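Bench appliance check – Skitura tea room, level 2
August 5, 2026
Checked by: Harriet Szabo
Copy to: Harriet Park (Carcombe end)

Rushed this one, had the Hashmi walk-through straight after. Ticks are ticks, comments where I had any. Anything marked FOLLOW UP is on Harriet P's list unless it says otherwise.

## 1. Bench and wall

- [x] Top clean, no grease, no flour
- [x] Table level, doesn't rock (leaned on all the corners)
- [x] Wall behind free of steam marks
- [ ] Nothing stored under the steamer table – FOLLOW UP, box of paper towel shoved under there again, moved it myself but it'll be back
- [x] No shelf or cupboard over the top of the steamer

Comment: wall is painted, not tiled. Fine for now. If the paint starts to bubble we'll want a splash panel. Same thing happened at Skirkau last winter and they left it til it was peeling. 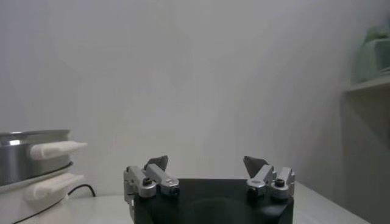
*Item 1 – white top up to the wall, round cooker at left.*

Would like the steamer further from the wall on days it runs more than one batch. No marks on the floor or table for it so people just plonk it wherever. Bit of tape would do. FOLLOW UP.

## 2. Power

- [x] Plug and lead, no nicks, no scorching at the pins
- [x] Test tag in date (done in June)
- [x] Switch at the wall reachable without leaning over the pot
- [ ] No powerboards on the wet side – FOLLOW UP, one on the floor near the sink end, not in use but still plugged in
- [x] Lead not hanging where somebody can hook it with a hip

RCD tested, tripped straight away, reset ok.

## 3. Steamer

- [x] Base sits flat
- [x] Handle on base firm
- [x] Front knob turns freely, goes right back to off
- [x] Pot seated properly, no wobble
- [x] Tray clean, holes clear
- [x] Lid glass no chips, rim tight, handle tight
- [ ] Fill line easy to read – no. Can just make it out if you tilt the pot to the light. FOLLOW UP, paint pen?
- [x] No scale to speak of

Comment: holes in the tray clog with dough if buns go straight on. Squares of baking paper, there's a packet of 270 in the second drawer so no excuses. Soak the tray if it's stuck, no knives. Last tray got scratched to bits.

Lid handle – checked the screw from underneath. Was a quarter turn loose. Tightened. Add to the monthly please.

## 4. Use, with a batch of buns

- [x] Water in before power on
- [x] Lid lifted away from the face
- [x] Lid put down flat on the table, clear of the edge
- [x] Plate out ready before the lid comes off
- [x] Plate on the opposite side to the lid
- [x] Buns lifted off one at a time
- [ ] Power off at the wall before unloading – not done, knob turned off only. Spoke about it on the spot.

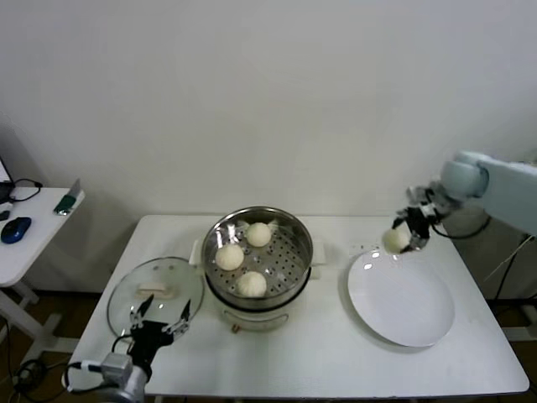

Plate should stay close in so buns aren't carried the length of the table. Big flat one is good, the small bowls are not, everything piles up and the bottom ones go soggy. Leave a gap between buns on the tray as well, they swell and then tear when you pull them apart, and that's when people start poking fingers in.

Mouse and other desk bits – keep them on the side table, not on the steamer table. Steam and drips. Have said this before.

No bare hands in the pot untill it's cooled. Give it 5 minutes lid off if you're not in a hurry for lunch.

## 5. Pack down

- [x] Water tipped out, not left overnight
- [x] Tray and pot washed seperately
- [x] Base wiped with damp cloth only, never in the sink
- [ ] Lid stored on its own – was under the frying pan. Moved. FOLLOW UP, needs a hook or a slot
- [x] Plates back in rack

## 6. First aid and fire

- [x] Burns gel in kit, in date
- [x] Fire blanket on hook, tab hanging down
- [x] Extinguisher gauge in green
- [ ] Burns poster – faded, can't read the bottom half. Carcombe have spares, Harriet P to bring one over

## Still open from last time

- Tap drip at the sink end – fixed, closed
- Cupboard door that swings open at head height – NOT fixed. Job 21 on the maintenance sheet, been sitting there 2 months. Chasing.
- Bin lid – new bin, closed

Overall: ok to keep using. Powerboard out today please, rest by next check. If the knob gets stiff or won't go all the way to off, unplug it, stick a note on it and tell me.

H. Szabo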